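Small shops should read their own energy bills

I have run a bakery on Tapia Street for a little over ten years, and for most of that time I paid the electricity bill without opening it past the first page. The amount looked like the amount from the month before, so I paid it and went back to work. I think a lot of small business owners do the same, and I think it is a mistake that costs more than we like to admit.

Last June I finally sat down with a stack of bills and a calculator. Our fixed-price contract with Skondov had ended and rolled over onto a default rate. The notice had been sent. It was in a drawer with the parking permits. We had been paying $256 a month more than we needed to, and we had done it for four months.

None of that was the supplier's fault. The rollover terms were in the contract I signed. I do think a notice like that should be larger than a postcard, and I would support a rule that made it so, but a rule would not have opened the envelope for me.

The usual advice is to hire a broker. I have mixed feelings about it. Ebere Ogunleye, who has the dry cleaner two doors down, used one called Kurker and is happy. She has long hours and large machines, and the savings were worth the fee. The fee is the part people skip over, though. With many brokers it is built into the unit rate, so you never see an invoice for it. You pay a little more on every kilowatt-hour for the whole length of the deal. That can still be a good bargain. You should know it is there before you sign.

I asked two brokers how they were paid. One told me straight away and put it in an email. The other said the service was free. I did not call the second one back.

In the end I got three quotes on my own. It took one afternoon and part of the next morning, mostly on hold. Skornent gave me the best rate, on a two-year term, and I took it after reading the section on what happens when the term ends. That section is usually near the back. Read it first.

What I would argue against is the idea that switching is the whole job. A business can move to the cheapest rate in town and still waste money every night. Our old display cooler ran around the clock with a worn door seal. Replacing the seal cost $70. Moving the second oven's start time back an hour cost nothing, and the morning bread did not suffer. Rocío Insaurralde, who keeps our books, now compares usage as well as the dollar total each month, and she has caught two things I would have missed.

Some owners tell me they don't have time for this. I understand that. I was up at three this morning. But we find time to argue with a flour supplier over a few cents a bag, and we will drive across town for cheaper boxes. Power is our third largest cost after wages and ingredients – it deserves at least the attention we give to boxes.

I would also like to see our merchants' association do more. It has about 300 members. It holds a good holiday market and a summer sidewalk sale. It could just as easily hold one evening a year where people bring a bill and someone who understands bills goes through it with them. I have suggested this twice and will suggest it again at the spring meeting.

Until then, put your contract end date on the wall calendar, and put a second mark three months ahead of it.

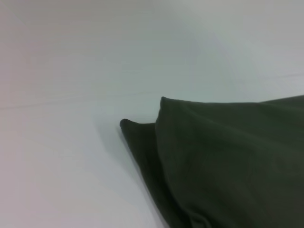

When should a small business start looking for a new energy contract?

About three months before the current one ends, which leaves time to get quotes and give whatever notice the contract requires.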